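Household Water Use in Visandale: A Comparison of Two Apartment Blocks
Student Project Report
Submitted by Hazem Morsy, 27th September

1. Background

The town of Visandale draws most of its water from the Plevance reservoir. During the dry weeks of July, the water office asked residents to limit use, and notices were placed in the entrance halls of all town-owned housing. This project examined whether households in two apartment blocks changed their daily use after the notices went up. The blocks, Ullo House and Bastos Court, were built to similar plans and have similar numbers of residents. Ullo House has separate meters for each apartment. Bastos Court has one shared meter, and its residents pay a flat monthly charge.

2. Method

Meter readings were taken at the same hour each morning for two weeks before the notices and two weeks after. Readings for Ullo House were added together to give a total for the block. A short written survey was left at each apartment, asking who did the laundry, how dishes were washed, and whether the household had read the notice. Names were not collected. Permission to read the meters was given by the housing office.

3. Results

Average daily use at Ullo House fell from 1529 gallons to 1105 gallons. At Bastos Court the shared meter showed almost no change. Survey answers from both blocks suggested that most households had read the notice, so awareness alone does not explain the difference. Residents of Ullo House often mentioned their monthly bill. Residents of Bastos Court more often mentioned concern for the reservoir, yet few reported a change in habits.

Kitchen use was harder to measure than expected. Several households washed dishes by hand under a running tap and could not estimate how long the water was left on.

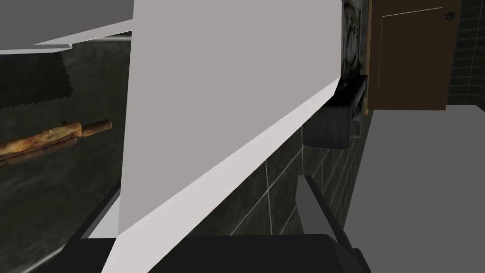
A later study would benefit from small flow meters fitted at the kitchen tap, which would separate cooking and dishwashing from other uses. The cost of such meters was beyond the project budget of 700 dollars.

4. Limits of the Study

The period was short, and some families were away for part of July. Rainfall was not recorded at either site. One reading at Bastos Court was missed and was replaced by the average of the days before and after it.

5. Recommendations

It is recommended that the housing office consider separate meters for Bastos Court when the plumbing is next renewed. Future notices should state the current daily use of the block. The full set of readings has been placed in the department library and may be consulted on request.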